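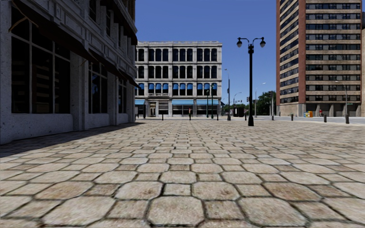 Patios, Paths & Paving

Nigatu Neighbors > Yard & Outdoors > Patios, Paths & Paving > Stains and cleaning

Rust-colored stains on light stone pavers, what do I use?

Eldana Seyoum

Hi all, first time posting in this section (I'm usually over in Tomatoes). We bought our place on the Flavevwood side last fall and it came with a back patio in that octagon-and-little-square pattern, beige and gray stone. I love it! But now that the snow is gone I've got orangey brown marks on a few of the big pieces, mostly where the previous owners' patio set used to sit, plus one by the hose bib that's darker and more of an all-over brown.

I've tried dish soap and a stiff brush, then baking soda paste, then more dish soap because I was annoyed. Nothing. My brother-in-law wants to hit it with the pressure washer and I keep hiding the key to the shed. I don't know exactly what stone it is. The seller's paperwork only says "natural stone, 773 sq ft," and that number includes the side path.

Is there something I can buy for this, or do I need to pull the bad ones and flip them over? We have people coming in April and I'd like it to look decent by then.

Natnael Gebreyes

vinegar. works on everything, I use it on my driveway. pour it on full strength and leave it overnight

Shewit Shiferaw

Please don't do the vinegar until you know what you've got! His driveway is concrete, and I wouldn't leave it on that overnight either. If your stone is limestone or travertine or marble, any acid will eat the surface and you'll have a dull rough spot that's there for good. Ask me about my front step.

Easy way to check – pry up one of the small squares, or find a loose offcut, and put a drop of vinegar on the underside. If it fizzes, you've got a calcium stone, so stay away from vinegar, lemon juice and any rust remover with acid in it. Rinse it off well when you're done looking.

For the metal furniture marks, get a rust remover that says on the label it's safe for limestone and marble. They're usually pH neutral and some of them turn purple while they work, which scared me the first time. I used the Stustix one, $65 for the big jug, and it took 2 rounds on the worst ones. Try it in a corner first, keep it wet under plastic wrap for as long as the label says, then rinse like crazy. Gloves too, and it smells like a bad perm.

The dark one by the hose could be something else altogether. Mine was leaf tannin from a pile that sat all winter, and it came up with an oxygen bleach powder (the laundry kind, mixed with warm water). Could also be iron in your water if you're on a well. And some stones have iron in them and rust from the inside, in which case it'll come back no matter what you buy.

I'm with you on the pressure washer. Ours blew all the sand out of the joints and we had ants by June.

Ju-won Ki

Agree with Shewit. On flipping them, I did it with roughly a dozen and half of mine had saw marks and old mortar on the bottom, so lift one and look before you plan your weekend around it. The squares come up easy with two putty knives, the octagons are heavy and you want a helper. If you use any of that rust stuff, hold off on sealing until the stone has dried for several days. I sealed too soon and got a cloudy patch right outside the kitchen door, still there.

Contact us | Community rules | © Nigatu Neighbors | Back to top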